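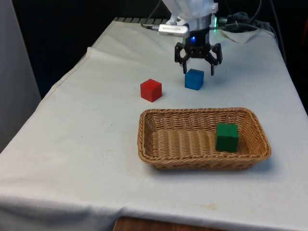 Tumaini Muli maintains that the sorting task is the only part of the course anyone remembers a year later, and that the lectures should be built around it. The course handbook takes a milder view and lists the task as one assignment of several.

The Boststead Block Sort is a student robotics project run each fall at Boststead College. Teams program a robot arm to pick up colored cubes and place them in a basket. It is part of the second-year automation course and is also open to members of the college robotics club.

Print this article | E-mail this article

History

The project began as a club activity under the name Zuria, after the control program written by its first members. It became part of the course when the older conveyor assignment was dropped. Tracey Bramwell rewrote the rules at that time and added the written report. The original Zuria code ran to 1207 lines. Teams may still use parts of it if they say so in the report.

Format

Each team works with red, green and blue cubes and a shallow wicker basket on a table covered with a white cloth. A run lasts up to 600 seconds. The starting layout is changed between runs, so a program that only repeats fixed positions usually scores badly. Touching the cubes by hand ends the run.
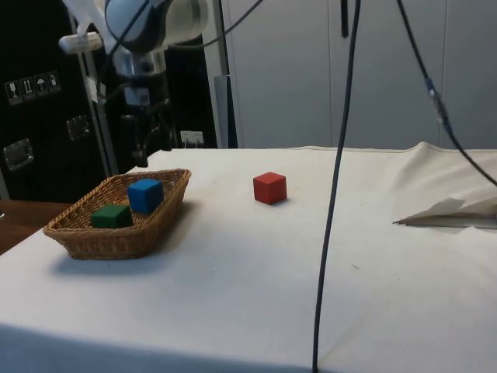
Can a team enter without having taken the course? Club members can, as long as one person on the team has passed the arm safety test.

Scoring

Points are given for each cube placed in the basket, with a deduction for any cube dropped outside it. The report counts for half of the course grade and is limited to 4000 words. Club teams do not write a report and are ranked separately. The highest score so far is 351, set by a club team called Lauritsen.

Final runs are held in November in the Druleo Building. Practice time is booked by sign-up sheet, and evening slots are limited to one per team each week.

See also: Boststead College Robotics Club; Pick and place

We use cookies to improve your visit. By continuing to browse, you accept our cookie policy.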